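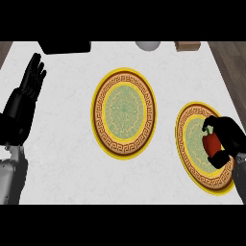 White marble table, with the wooden floor behind.

151 shares 14 comments

Passwords and codes at home: small tips that keep your accounts yours

By Lotte Cuypers

Last November my neighbor in Brurkport lost her mail account. She had one password for the mail, for the shop where she buys yarn and for the website of the swimming pool. Somebody got the pool one and tried it everywhere. It took her three weeks to get the mail back, and I was sitting next to her for much of it. After this I made order in my own house, and these are my notes.

Start with the mail
If you have time for only one account, take the mail account. All the other accounts send their reset links there. Give it a long password that you use nowhere else. I like four or five words which do not belong together, with a space or a dash between them. Do not take a line from a song.

Switch on the second step
Most mail services can ask for a code when you log in from a new device. An app that makes the codes is better than a text message, but a text message is much better than nothing. When you switch it on, you normally get a list of backup codes. Print the list the same evening. I did not print mine the first time, and then my phone fell in the canal.

Where to keep the paper
My backup codes are in an envelope inside the folder with the house insurance. Write on the paper which account it is for, but leave away the password. Not under the keyboard, please, and not on the refrigerator where every visitor is reading it. If you rent out a room, choose a drawer with a key.

A password manager for the family
We use Wedix, and my sister uses Bandia. I tried both and the difference is small. Wedix shows the passwords in bigger letters and this is nice for my father. With both you need one main password, and you must not forget this one, so practice it every day for the first week. I had almost 300 logins when I moved everything. A third of them I deleted, for example a forum about bread machines where I wrote one time.

Do the moving in small pieces. Ten accounts in one evening is enough. Bank first, then the shops that have your card, then the rest when it rains.

Old phones and tablets
Before you give a tablet to a child or sell it, log out of every account by hand and then do the factory reset. After the reset, go to your account page on another device and look at the list of devices. If the old one is still there, remove it. I found a phone on my list that I sold to a man in the Declercq repair shop two summers before.

The lock code
Four digits is short. Six is better, and your fingers learn it in a few days. Don't use a birthday or the house number. Also look in the settings if messages are shown on the locked screen, because then a login code can be read without opening the phone.

When a message asks for money
Sometimes there is a message that your device is blocked and you must pay. Do not pay, and do not call the number in the message. Take another device, type the address of the company yourself, and change the password from there. Keep a photo of the message for the police report.

Once a year
I put it in the calendar together with the boiler service. I check the list of devices, the recovery phone number and the recovery mail address. My recovery number was from a contract I stopped long ago.

14 comments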